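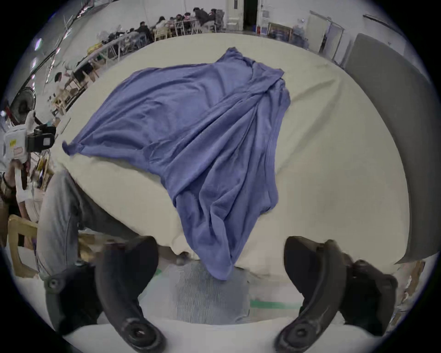

## A Loose Fold Is Good Enough

I have folded laundry most days of my adult life, first for a family of five and later for pay, at a wash-and-fold shop in Kellberg. In that time I have come to think that we ask too much of a folded shirt. A shirt needs to fit in the drawer, come out again without dragging its neighbors along, and look decent once it's on somebody. A fold that does those things is finished. Most of the work people put in after that point is wasted.

The common advice goes the other way. You're told to smooth every panel, match the side seams, turn the sleeves in at a fixed angle, and end up with a small block that stands up by itself. I was taught that way at the shop. Paweena Meesuk ran the folding tables, and she was very good at it. She could do a long-sleeved shirt in the time it took me to find the collar. But she folded for customers who paid by the pound and who judged us by the stack they got back in the bag. At home there's no customer. The stack goes into a dark drawer and gets dug through by Thursday.

I bought a folding board once, the Troltorora, which has hinged flaps and a printed guide for where to put the shoulders. It made very even T-shirts. It did poorly with anything that had long sleeves, and it did nothing at all with a robe or a fitted sheet. It also had to be stored somewhere. I gave it away after one winter and haven't missed it.

What matters much more is where you fold. A hard table gives you a clean surface, but slippery cloth slides on it, and a long garment ends up hanging over the front. Once a piece is hanging, its weight pulls the rest along, and you spend your time hauling it back. A counter is worse, being narrower. I've come to prefer a bed, or any wide pad with a fabric cover. Cloth stays where you put it, and you can lay out the whole garment, sleeves and all, before making the first fold.

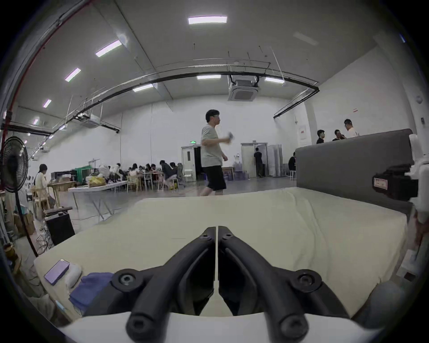

The usual complaint about using a bed is that it collects things. It does. Towels, chargers, and yesterday's clothes all end up there, and you have to clear a space before you start. I don't count that as a drawback. The clearing takes a minute and those things had to be moved anyway. The real drawback is height. Most beds are too low to stand over for long, and my back complains after the second load. I kneel on a cushion or sit on a stool. Neither one is elegant.

My other firm opinion is that a wrinkle is settled before folding starts. Clothes that sit in the dryer for two hours will be creased, and no amount of smoothing with the flat of your hand will change that much. Take them out promptly, give each one a hard shake, and lay it down. If it still has creases, decide right then whether they bother you. If they do, hang it up or iron it. If they don't, fold it and move on. The middle course, patting and tugging at a shirt for a full minute and then folding it with the creases still there, is the one I see most often, and I used to do it myself.

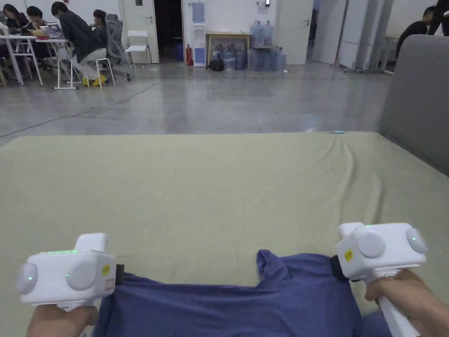
Should a T-shirt be pulled tight before it's folded?

Only enough to get the sides straight. Take hold of it at both edges, draw it out until the cloth between your hands lies fairly even, and let go. Pulling harder stretches the knit and makes the hem wavy over time, especially on thin cotton.

My friend Asif Ansari disagrees with nearly all of this. He folds everything to the same width, using a magazine as a template, and he says a neat drawer saves him time every morning. I believe him. He owns few clothes and does a small wash every other day. With a full hamper and children's clothes mixed in, his method would eat the evening, and the drawer would look the same as mine within a week.
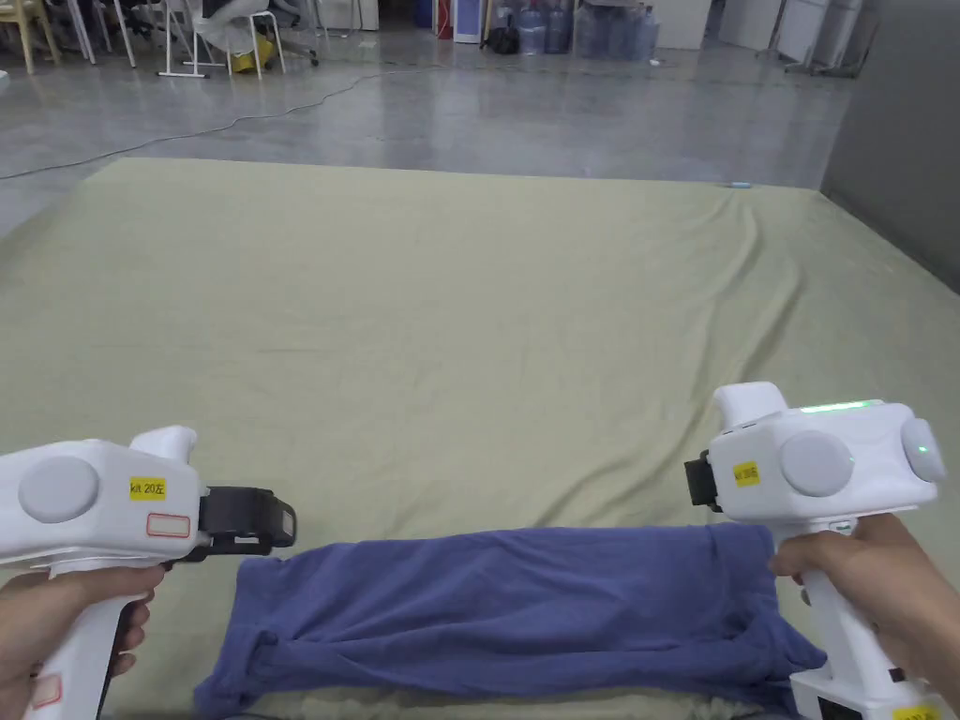

Long sleeves are where perfect folding usually breaks down, and they're also where I'm most willing to settle. Lay both sleeves across the body, bring up the bottom, and accept what you get. The folded blue top on the green pad is a fair standard: a rough rectangle, the cuff rolled at the left end, some bunching along the edges. I would put it in the drawer like that. Opening it up to flatten the cuff would mean doing the whole fold again, and the cuff will be pushed up someone's arm anyway.

I make exceptions for dress shirts, which go on hangers, and for anything packed in a suitcase, where bulk counts. Table linens I still fold the way Paweena showed me, in thirds and then in half, out of habit. The rest of the basket gets two or three folds apiece and goes away the same night.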